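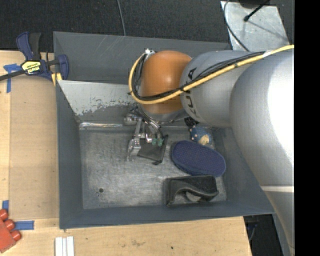

A KUKA arm reaching into a gray bin.

I had been meaning to get out to the Brellden open house ever since Youssra Tazi started her satirical newsletter about city politics from one of the upstairs rooms, and last month I finally made the drive. Brellden is an old school building full of small outfits who share a kitchen and a parking lot, and once a summer they open all the doors and let people wander in. I wandered into one room and more or less stayed there all afternoon.

The room belongs to Droreris, which puts out a weekly page of political humor and opinion, mostly about race, policing, and the way our local council talks about both. I've read it for years, often with my coffee going cold, and I had pictured a big noisy office. It has 3 desks and a couch with a blanket over the bad spring.

Hsin-yi Siu, the editor, was walking visitors through how a piece gets made, and she was so generous with her time that I felt a little guilty for all my questions. They start with headlines only, no articles, and everybody brings a pile of them on Monday morning. Most get read out loud once and are never heard of again. She let us look through a folder of the dead ones, and I laughed at several I'm still surprised they threw out (the one about the listening session with no chairs deserved better!).

The part I'll remember longest was the argument. They had a draft up on the wall, a mock letter from a homeowner who keeps calling the police on a neighborhood march and can't work out why he feels unsafe, and Touran Hassanpour thought it went too easy on him. Cameron Gunn thought readers would miss the joke altogether and take the man's side. They went back and forth for a good long while, quite politely, over a single paragraph, with the rest of us squeezed in along the bookshelf. I've written a few letters to the editor in my time and never gave any of them half that much thought. In the end they cut the paragraph and kept the last sentence of it, and I think Cameron was still unhappy.

Afterward there was a discussion in the gym about whether satire changes anybody's mind. Pui-shan Mak from Stustinier, the little press down the hall, read some of the angry mail they got in July, including one 6-page letter from a man who agreed with the article completely and hadn't noticed. The questions from the floor ran long, as they do. A teacher behind me asked how you bring this kind of writing into a classroom without half the room taking it at face value, and I wish they had stayed on that one.

Parking is tight, so go early. The doors close at 5, and the lemonade was gone well before that — bring your own.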